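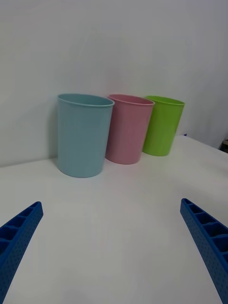
Page last changed: 02/06/2020

Brusten market to swap throwaway cups for ones you bring back

Well, it's happening. After what feels like years of people muttering about it in the queue for bacon rolls, Brusten market is getting rid of throwaway cups. From the middle of June every hot and cold drink sold on the square will come in a plastic cup that you hand back when you're done, and you'll pay a small deposit for the pleasure.

I've been writing up market news for this page for a good while now and I don't think I've ever had so many messages about one thing. Some of you are thrilled. A few of you are furious. One reader sent me four paragraphs on the subject of lids, which I enjoyed very much and will come back to.

First, how it works. You buy your tea or your squash or whatever it is and you pay 60p on top for the cup. Drink up, take the cup to any stall that sells drinks (it doesn't have to be the one you bought it from) and you get your 60p back in your hand. Keep it by accident and you can bring it next time. Break it and I'm afraid that's your 60p gone, though I'm told you'd have to try quite hard.

The scheme is being run by Drakuneo, a small firm over in Itinberg that already does the same thing for a couple of summer fairs. They collect the used cups at closing, wash them at their own place and drop them back before the stalls open. The market has ordered 1,260 cups to begin with, in several colours. The colours don't mean anything, by the way. I asked, because I'd been told by someone very sure of himself that there would be one for tea, one for coffee and one for cold drinks, and no, you get whatever is on top of the stack.

All 17 stalls that sell drinks have signed up. That surprised me a bit, as two of them were dead against it when I went round in the winter. The worry then was washing up, and who on earth was going to do it with one cold tap between the lot of them. Having it all taken away to Itinberg seems to have settled that. The other worry was cost, and for this first season the stalls pay nothing, with the market covering it out of pitch fees. What happens after that is a bit vague. I did ask twice.

Now, I know what plenty of you are thinking, because I thought it too. Is this really the moment to be sharing cups? We've all spent the spring wiping down our shopping and standing miles apart, and the market itself only came back in a small way, with the arrows on the ground and the stalls spread right out to the bank. The answer I was given is that the cups go through a hot machine wash, get packed in closed crates afterwards, and are only handled by stallholders in gloves until they reach you. Used ones go into a separate lidded bin that you drop them in yourself. I found that fairly reassuring, but you may feel differently, and if you'd rather not, you can still bring your own flask or mug and have it filled, no deposit.

Right then, lids. There aren't any! Not at the start, anyway. Drakuneo can supply them but they're an extra, and the market wants to see how people get on without. My reader with the four paragraphs says this is madness for anyone with a pushchair, and having once worn most of a hot chocolate while steering one down the slope by the library, I'm inclined to agree. If enough of us moan there's a chance it'll be looked at again in the autumn.

The other thing I've been asked is what happens to the old paper cups. Stalls can use up what they've got until the end of June, so don't be cross if you get handed one in the first couple of weeks. After that any left over are going to the playgroup for painting and growing cress in.

There was a trial, of sorts, over at Ayala last September, when the harvest fair there used the same cups for one afternoon. They handed out 207 and got nearly all of them back, and most of the missing ones turned up behind the beer tent the next morning. I was there and it was pretty painless, apart from a long queue at the end when everybody wanted their deposit at once and the change ran out. So my one bit of advice is to take your cup back as you go and not leave it until you're heading for the bus. Stallholders have been asked to keep plenty of coins by, and you can have the money knocked off something else if you prefer. I had mine off a jar of piccalilli.

A couple of odds and ends while I've got you. The fish van is back but on the church side now, next to the plants, so follow your nose. The egg people are still only doing orders, which you can leave in the box on their table before you go round. The toilets by the car park are open again in the mornings, one in and one out. And the cheese stall has asked me to say they can't take cheques, which I think is aimed at somebody in particular.

If you've got something to say about the cups, for or against, there's a box for comments at the market office window, or you can write to me through the contact page and I'll pass it all on in one go. Please put your messages in by the end of the month if you'd like them read before the next stallholders' meeting. Lid complaints very welcome.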